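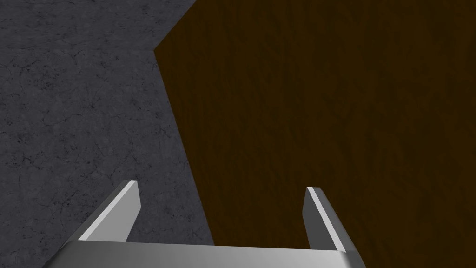
Slab moisture readings under engineered flooring

Forums > Floors and Subfloors > Concrete > Moisture testing

12 December 2024, posted by slabside_k

Two meters on the same slab in Pendolport, same afternoon. The Tramard pin meter gave a raw count of 2,334. The Sikder gave 2,339. Both scales are relative, so I can't turn either into a percentage. Is that close enough to skip the in-slab probes? The planks are glue-down.

mortarbed: No. Two surface meters agreeing tells you they read the same top layer. Glue-down needs a reading at depth. Drill, sleeve, seal, wait, then read.

slabside_k: The slab is old and cracked, with no vapor barrier that I know of. Walls are masonry down to the floor line. 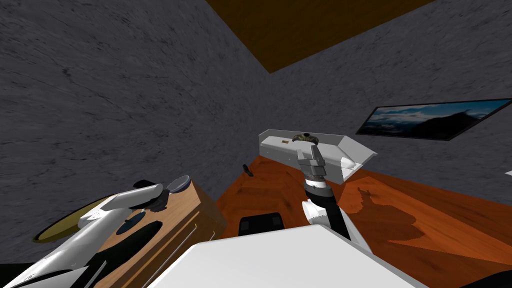
Heating has been on since March. My thinking was that an old slab has long since settled to a steady state.

mortarbed: Steady state with no barrier means steady supply from the ground. Glue down over it and the moisture collects under the planks.

plurk_trowel: I disagree in part. If he rolls on the Plurkholm two-part epoxy, the depth reading matters a lot less. Check the limit on the data sheet. Ours was rated to 100 percent RH.

mortarbed: Cracks have to be filled before any membrane goes on. The rating assumes a sound surface.

Comments

gritty80: What spacing did you use between meter points?

slabside_k: One point per meter, in a grid. Probes are ordered.

tackstrip: Log the air temperature with each probe reading.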